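Workshop Tips from the Minetside Bench

Search this site
Enter keyword
Go

Can a machine change a processor yet?

We get asked this more and more at the Minetside repair bench, usually by people who have seen a clip of a robot folding a shirt and wonder why they are still paying for an hour of labour. The short reply is that machines are good at the parts of the job you could do half asleep, and less good at the parts where you hold your breath.

Take an old office computer that needs its processor swapped. Undoing a screw is fine for a machine. Finding the same screw under a loop of cable is harder. Lifting the chip and keeping it level is harder again, and setting it back down over bare contacts is the bit that worries anyone who has paid for a new board.
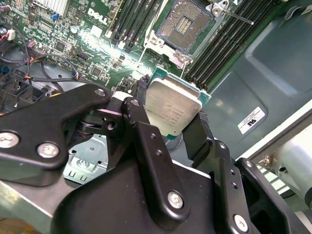

On a socket with contact pins, the pins are in the board and the chip has flat pads. Bend one pin and the board may not start at all. So whether it is your fingers or a gripper doing the work, the rules are the same:

Hold the chip by its edges. Never touch the pads.

Open the lever fully before you bring the chip near.

Match the corner mark on the chip to the one on the socket, and check the notches.

Lower it straight down. Don't slide it about to find its place.

If it doesn't sit flat, lift it off and look again. Don't press.

A person does the last two by feel. You notice a chip rocking on one corner before you could say how you know. A gripper needs a camera close in, or a force reading, or both, and it needs to be told what "not quite flat" looks like. Shiny metal doesn't help. Turn your lamp so that it isn't shining straight back off the socket, and you will see the pins better too.

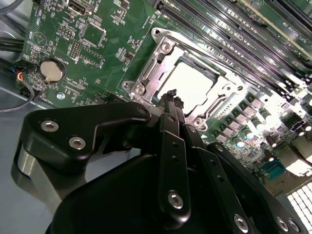
Rocha writes that the trouble in their own shop was never the chip, it was the cables. They had a second-hand arm that could put a part down in the same spot all day, and then one wire would spring across and the whole run had to be stopped. Our experience is much the same. Wires never lie the same way twice, so tie them back before you start. A strip of soft tape will do.

A few other things that help, with or without a machine:

Lay the case on its side so the board faces up. You can then work straight down into it.

Take the side panel right off and put it where your elbow won't find it.

Unplug at the wall and hold the power button for 7 seconds to drain what is left.

Keep the screws in a lidded tub. Egg boxes are good. 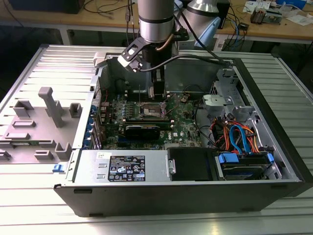
Reading time: 3 min

As for cost, I wouldn't buy an arm for this work. A shop doing 300 identical machines in a month might make a case for it. We see 26 in a busy May, hardly two of them alike, and half have dust in places dust shouldn't reach. Cleaning, sorting and testing take up most of the day, and a person has to look at each one anyway.

At home the picture is much the same. A robot vacuum copes with a floor if you pick things up first. Nothing I have tried will clear the table, and I wouldn't trust one with a glass.

Next month: thermal paste, and how much is too much.

Comments (3)

Trumthorpe
I'd let a robot do the screws and nothing else. I bent a pin on my own board last winter and it took me all evening with a needle to put it right.

Drarkurberg
Agree about the tape. We use the paper sort, it comes off clean. How do you get the chip out if it has stuck to the cooler?

Minetside bench
Run the computer for a bit so the paste warms up, switch off and unplug, then twist the cooler gently before you lift. If it still won't shift, try dental floss between the two, 100 per cent of the time in preference to a screwdriver.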